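3. Materials and Setting

3.1 The table and the toys

We spent longer on choosing a table than we had planned to, and we would do the same again. The Lunstead sorting studies were all done on square tabletops, and a square top gives people corners to tidy into. We wanted to know what a pile of small toys looks like on a surface that has no corners at all, so we settled on a round white top on a single slender pedestal. The toys are the sort found in any playroom bin -- cubes in plain colors, a few patterned cubes, balls, and play fruit -- and we kept the translucent green bowl from our earlier work because we had grown used to it.

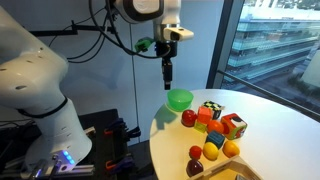 Bowls deserve a kind word in this literature, which has mostly been written about shelves and drawers. A bowl asks very little of the person tidying. It has no front or back and no right way to fill it, and one you can see through lets you check on its contents without tipping anything out. Goicoechea, our earlier home survey, gathered 3,371 short notes on how families put toys away, and 691 of them mentioned a bowl or something very like one.

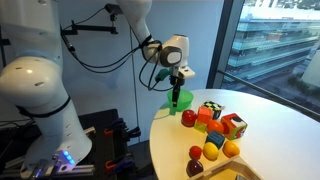 Figure 2. The green bowl near the table's edge, with a red apple-shaped ball and several cubes grouped beside it.

We think of the toys on the table as a cluster when most of them have a neighbor within a hand's width, and as a scatter otherwise. It is a homely rule, borrowed from the Norach coding sheet, and it worked well enough for us that we left it alone. Patterned cubes gave our coders more trouble than plain ones. A checkered face can seem to belong with two colors at once, and there was a good deal of friendly arguing over which group it should join. In the end we gave the checkered cubes a category of their own, and up to 18 layouts had to be coded a second time as a result.
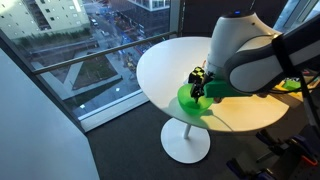
3.2 Bowl, tray, and open table

The second question was where things rest when there is more than one place to put them. The low-sided wooden tray makes a gentle contrast with the bowl: it spreads its contents out flat, so every block stays in view, but it also takes up a fair stretch of the tabletop. Balls are a special case on a bare surface, as any parent could tell you, and we coded them separately from cubes throughout.

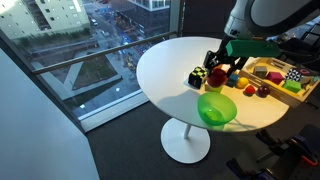

Figure 4. Toy blocks in the wooden tray, with balls and cubes on the open tabletop and the green bowl empty.

Following the Hokolbridge scheme, each toy was given one of three locations (bowl, tray, or open table), and a toy resting on top of another took the location of the one beneath it. Table 2 lists the codes in full. Layouts were coded on a Sunday, when the building is quiet, and disagreements were talked through before any totals were drawn up.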